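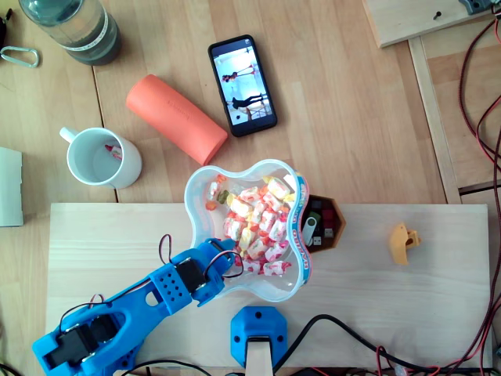

Pemport Bench Gear
Home | Reviews | Buying Guides | Budget Planner | About

The Ezeani Desk Arm Kit: What It Cost Us and Whether I'd Buy It Again

I put off buying a robot arm for the better part of a year, mostly because every time I added up the shopping cart I found one more thing I had forgotten. So I want to go through the money side slowly, the way I wish somebody had done for me back when I was still filling out request forms.

The Ezeani kit comes as a box of servos, a driver board, a power supply and a bag of screws. You print the frame yourself. We had $500 set aside and I figured that would cover everything with lunch left over - it did not! The kit took most of it, and then came the filament, a spare power supply and a second set of servos, which I will defend to anyone. We finished up $116 over, and I had to go back and ask for it with my hat in my hand.

We printed ours in blue. The long links came out lovely the first time, but I made the gripper twice and one of the joint blocks three times before the holes lined up, so please budget more filament than the parts list tells you. Printing and assembly took us 8 evenings, and I am not a slow builder (well, I am a chatty one).

As for the work, we wanted an arm for small pick-and-sort jobs on a table, the everyday sort of thing, wrapped candy and flash drives and odd printed parts. For that it's a good size. The reach suits a board you could carry under one arm, and the servos have enough muscle for light objects. Smooth, heavy things are beyond it, and I wouldn't plan a project around them. The fingers have a bit of play too, and you will want to tighten the screws every so often.

Wiring is my main complaint. The servo leads are thin and the supplied ones are short in some places and long in others, so you get loops up over the joints and a nest down by the power end. Put a few dollars aside for sleeves and clips. I also looked hard at the Drunosau arm, which comes assembled with its cables tucked away, but at $1087 it would have eaten two years of our equipment money and I couldn't make the case for it.

Would I buy the Ezeani again? Yes, happily, with a bigger number on the form. Ask for the spares up front, in the same request.

- Hauwa Adebisi

Filed under: Robot Arms, Small Budgets, Tabletop Automation

3 comments

pivska_shop: Did you print the gripper solid? Mine cracked at the screw hole in May and I've been nursing it along with glue.

Hauwa Adebisi: Not solid, but I did add extra walls on the second one and it has been much happier.

R. in the garage: Thanks for putting the overage in. My spouse has now read this too, so there goes my plan.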